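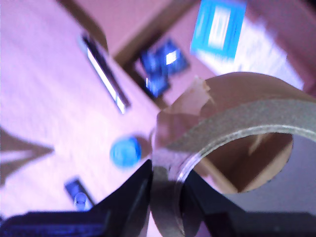 Tape roll held at the rim, one finger inside the core, with the torn flap near the top.

Packing Bench > Cell 2 > Faults and Repairs > Dropped Rolls

This site uses cookies to remember your gallery settings. Accept | Manage

Dropped rolls on Cell 2

In July the gripper on Cell 2 started letting go of tape rolls on the way to the bin. No one was hurt, but one roll came down on the wrong side of the guard and stopped under the Hoderwood conveyor, and after that we took the cell out of automatic until the cause was found. Huiling Cui ran the checks and Édgar Restrepo did the repair. These are the notes that go with the gallery.

The grip
The program puts one finger in the opening and closes the other against the outside. All the weight hangs on that pinch. A roll held this way can tilt, and a small tilt is allowed for.

The loose end
A flap like the one on this roll was our first suspect. Huiling taped the ends down on a batch and ran it on Wednesday. The rolls still dropped – less often, but they dropped. Loose ends now get pressed flat before loading anyway.

The core
Cardboard gives a little under the inside finger. The Golestani controller read that as a completed grip and started the lift before the force had settled. The log showed the lift command going out early on every drop we could match up.

The fix
Édgar replaced a worn pad on the inside finger and added a hold of 2 seconds before the lift. He also turned the grip check back on. It had been switched off during the Zurnenier changeover and left that way, and there was no entry for it in the shift book.

The test
We ran 1,000 picks at reduced speed with the guard closed. There were four slips, all caught by the grip check before the arm left the bench. Full speed stays locked out until Caretti has sent the new pads.

If a roll drops
Press stop and wait for the arm to park before opening the guard. Do not reach under for the roll. Write down the time and the pick number, and keep the roll for Huiling – she wants the core as well as the tape.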